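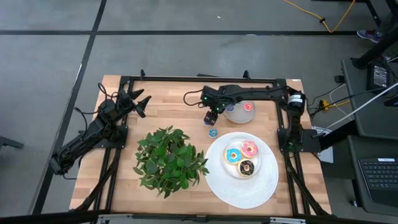

About Our School

Welcome, and thank you for stopping by! If you are reading this page you are probably a parent or a grandparent trying to work out where a small person should spend their mornings, and we know how many of these pages you will have read by now, so we will try to tell you what it is really like here and leave the brochure talk for another day.

Celard Play School is a small preschool for children from two and a half to six. We have 60 children on the roll, in four groups, and we have been on Bumden Street since the beginning. The building used to be a fabric shop. The long front windows are still there, and so is the brass yardstick set into the old counter, which the children use for measuring themselves, their shoes, and on one memorable morning an entire scarf belonging to Yufang's mother.

How we started

Tineke Nijs and Tiruwork Kassa met when their own children were small, and they opened the school with eight children, two rugs and a great many borrowed saucepans. Tineke had taught kindergarten for years. Tiruwork had run a bakery, and she will tell you that the two jobs have more in common than people think, starting with the early mornings. She brought her habits with her. From the first week there was a pretend bakery in the corner of the room, and there has been one ever since, though it has moved from the corner to the window and back again more times than we can remember.

The pretend bakery

We want to say a bit more about this, as it is what visitors ask about most and what former pupils remember when they come back to see us (usually much taller, and usually wanting to know if they can still have a turn).

The bakery changes with the weeks. Sometimes it is bread, sometimes it is birthday cakes, and very often, by popular demand, it is donuts. Toy donuts are wonderful things for small hands. They are the right size to hold, they have a hole in the middle that every child wants to look through, and the frosting comes in colors worth arguing over. We have a blue-and-white one and a pink one, and there is one with purple-blue frosting that has been called blueberry, grape and "night time" by different groups. We let each group settle the question for itself.

A clear glass bowl does for the display, shallow enough that customers can see what there is to buy. We do use real glass, and parents sometimes raise their eyebrows at that on the tour. Children who are trusted with a real bowl learn to carry it with two hands and to put it down gently, and an adult is always close by when it is out. The round white woven placemat shows where an order goes once it is ready. Even our youngest bakers understand this very quickly - if it is on the mat, it is somebody's breakfast. And we like a green leafy plant on the table, because Tiruwork always had one on the counter in her shop and could not imagine doing business without it.

That is really all it takes: a butcher-block top with its light stripes of wood, a plant, a mat, a bowl and a few donuts. We have tried fuller tables over the years, with cash registers and plastic fruit and menus, and the children played for less time at them. With a handful of things they talk more. They take orders, they run out of pink, they explain to a disappointed customer that more will be ready after nap. There is a surprising amount of sorting and matching and sharing out in a morning at the bakery, and plenty of please and thank you as well.

Tidying up

Every session ends with what we call closing the shop. The donuts go into the bowl, the bowl goes up on its shelf, the mat is shaken out and the plant gets a drink if its soil feels dry. We sing while we do it, not always very well. New children tend to watch for the first few days, and then one day they pick up a donut and join in, and we try very hard not to make a fuss.

We ask families not to hurry this part at pickup time. If you arrive while the shop is being closed, please take a seat on the bench in the hall and let your baker finish the job. It may take a few minutes longer than you would like, and we do appreciate your patience!

The people you will meet

Tineke Nijs leads the school and teaches the oldest group, who are known as the Endidura children after the hill you can see from their window. She is at the front door every morning, in all weathers, and she is the right person to talk to about places, starting dates and anything that is worrying you.

Tiruwork Kassa looks after the kitchen, and she bakes with the children once a week in real flour. Please send an old shirt.

Yufang Kong has the two youngest groups and a gift for hearing what a child means when the words have not quite arrived yet. She speaks English and Mandarin, and her story corner is busy from the moment the doors open.

Fuad Asfaw teaches the four-year-olds and looks after the garden. He also mends things. If a chair has a wobble, it goes to Fuad, along with a child or two to hold the screws.

Doina Begović keeps the office running and knows every family by name, including the dogs. She will be the voice on the phone when you call.

Our rooms and garden

Downstairs there are two classrooms, the kitchen and the hall with the coat pegs. Upstairs are the other two classrooms and the quiet room, where we keep the library. It has 200 picture books in it at the moment, all of them free to borrow, and we are always glad of more. Out back is the Degefa Garden, named for the neighbor who gave us the strip of land behind her house so that the children could have somewhere to dig. There are beans, sunflowers, a mud kitchen and a very old pear tree.

Coming to see us

The best way to find out if we are right for your family is to visit, and we like visits to happen while the children are here. You are welcome to sit on the floor, and you will very likely be sold a donut. Tours last as long as you want them to, and your child is invited too.

You will find us at 114 Bumden Street, in the building with the green door. There is parking on the side street and a covered spot by the gate for strollers and bikes. Please ring the bell and give us a moment, as whoever comes to answer may have a child holding each hand.

Places for the fall are being offered now. Call or write to Doina in the office and she will send you the forms, the fee sheet and the menu for the month.

Page last updated May 26, 2021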